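2020年4月26日

スポーツのない春って、こんなに長いんですね。夕飯のあとにテレビをつけても昔の試合の再放送ばかりで、それでも結局、最後まで見てしまう私です(笑)

昨日の夜は、ずっと積んであった本をやっと読み終えました。スヴェレ・トルヴィクという元ハンドボール選手の自伝です。848円で古本屋さんから買ったもので、届いたときは背表紙がちょっと焼けていて、うーん、と思ったんだけど、中身がもう、すごくよかった!

トルヴィクはトレドゥムというクラブで長くキーパーをやっていた人で、引退する前の年に、自分がゲイだとチームメイトに話しています。本の真ん中あたりがまるまるその日のことなんです。もっと劇的な場面を想像していたら、練習のあとのロッカールームで、靴ひもをほどきながら、ぼそっと言っただけ。で、主将のソルヴェ・ルスタドが「知らなかった。で、明日のバスは何時だっけ」と返す。私、ここで本を閉じて、台所に水を飲みに行きました。なんだかじっとしていられなくて。

でもトルヴィク本人は、その返事がうれしかったとは書いていないんですよね。ほっとしたけど、少しさみしかった、って。20年近く黙っていたことを言ったのに、話がバスに行ってしまった、と。そこがすごく正直で、ああ、この人の本を読んでよかったなあと思いました。

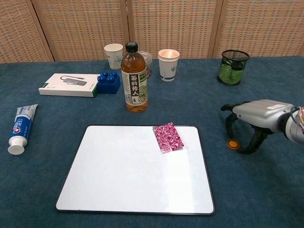
そのあと、ラワンさん(ラワン・サバグさん、前の職場の先輩です)に電話しました。ラワンさんは大学までサッカーをやっていて、私よりずっとこういう話に詳しいんです。「女子のほうは言いやすいって思われてるけど、それもチームによるよ」とのこと。監督が替わったとたんに、みんな恋人の話をしなくなった時期があったそうで、私はへえーと言うしかなくて、もう少し気の利いたことが言えたらよかったな。

あと、スポンサーの話にもなりました。トルヴィクの本には、公表したあとに契約を切ってきた会社と、逆に新しく声をかけてきた会社の両方が出てきます。後者の担当だったマルギット・フィエルドという人の手紙が198ページに載っていて、これがまたいいんです。「あなたの私生活ではなく、あなたのセーブにお金を払います」だって! ラワンさんに読み上げたら、電話の向こうで笑っていました。ただ、「でも私生活込みで応援してくれたっていいのにね」とも言われて、そうか、そういう受け取り方もあるのか、と。

私が中学でバスケ部だったころ、部室ではほんとにひどい冗談が飛び交っていました。シュートを外すたびに言われる言葉があって、今ならぜったいに口にできないやつ。私は言われる側じゃなかったし、たぶん一緒に笑っていたんですよね。同じ部屋に、笑いながらきつかった子がいたかもしれない。きのう布団に入ってから、そのことばかり考えていました。名前を思い出せる部員が3人しかいないのも、なんだか情けない。

トルヴィクの続編は9月に出るらしいです。今度は、テュヴァ・ヘドルンドという若い選手との対談が入るとか。翻訳も早く出てほしい! それまでに試合が戻ってきているといいなあ。

本はラワンさんに貸すことになったので、明日ポストに入れてきます。厚みが入るかどうか、ちょっと心配。だめなら窓口かな。

さて、お風呂が沸いたみたいなので、今日はここまで。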